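An afternoon at the Jaltberg open day
Posted 2/4/23 in Days Out

I have a weakness for trays. There, I've said it. So when Denise Garside rang to say Jaltberg were opening up their workrooms for the afternoon and that it was mostly trays, bins and "that sort of thing", I had my coat on before she'd finished (she drove, I navigated, we were late).

If you don't know Jaltberg, they look at everyday household bits for other firms: how things sit on a table, how they pick up, whether the corners annoy you. The building is up behind the Skalach works and you'd go straight past it. We did, twice. Parking is 9 spaces and a verge. We had the verge.

Getting in

You sign a sheet, you get a sticker, and then there's tea. Leanne Hulme was on the door and had baked for it, a ginger thing with lemon icing, and I'll be writing to her about that recipe. Tickets were free but you had to book, and there were 70 of us spread over the day, so it never felt like a scrum.

The main room

I'd expected something grubbier! The room has pale tables and a long wooden shelf unit, and the things themselves are put out in ones and twos so you can have a proper look. I went straight for the white plastic, naturally. I do like a thick rounded rim on a tray, it's so much kinder on the hands than the thin sharp sort, and a handle slot in the side is worth any amount of fancy lid. 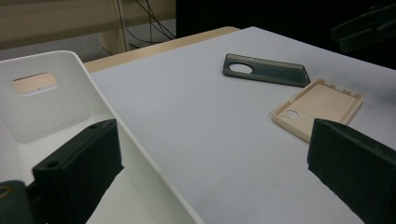
Denise thinks I'm daft about handles. She keeps her baking things in cardboard boxes, and every Christmas the bottom drops out of one of them and there are cutters all over the lino. I've told her for years. Chin-lung Choi, who was taking our group round, was on my side, and he said the complaint he hears most from people at home is that they can't get a bin off a high shelf with one hand. Well, quite. He also told us the stock list runs to 3666 items, and I'd happily have gone through the lot.

We had a good long chat about wood versus plastic as well. Ginette Tanguy, a very elegant lady from our group who used to sell kitchenware, won't have plastic on show in her house at all, and she made a strong case for it.

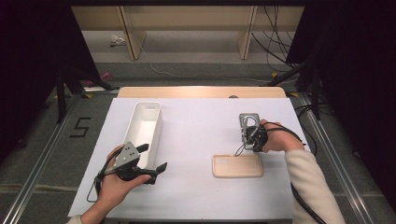

My own kitchen is a mixture, I'm afraid, and has been ever since we moved. Bread on wood, post and batteries and odd keys in plastic, and a drawer I don't discuss. What I'd never thought about was having the two together, but there on the white tabletop was the long white bin with a little light-wood tray over to the right of it, rounded corners on both, and they looked like a pair. I've been shuffling things about on my worktop ever since I got home, and it does look better. Ginette remained unmoved.

There was a talk after that from Halfdan Blöndal about storage in small flats, with slides. He's very dry and I liked him a lot. He's tested a Golestani rack with 100 mugs, one after another, and kept notes on it. Somebody asked about under-bed boxes and that took us well past the half hour, so the second tea was a bit rushed.

Metal things

I hadn't much interest in metal going in, and I came out with rather more. I'm used to roasting tins and that's where my knowledge stops. Small shallow pieces are another matter, all that brushed silver and the way the light goes across it, and I could have stood there a good while if Denise hadn't been wanting the loo. 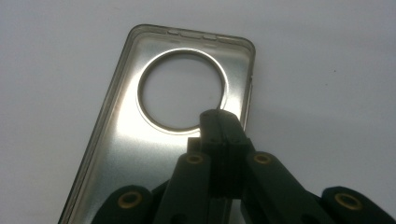

If you're thinking of going

They're doing another one next February, and you book by ringing the office. Wear flat shoes, bring a jumper, and eat beforehand if you're not a cake person. The Grestano café down the hill does a decent cheese toastie but shuts at four, as we found out. There's a step at the front door, so ask when you ring if that's a problem and they'll let you in round the side.

Denise has bought a plastic bin, by the way. It has handles.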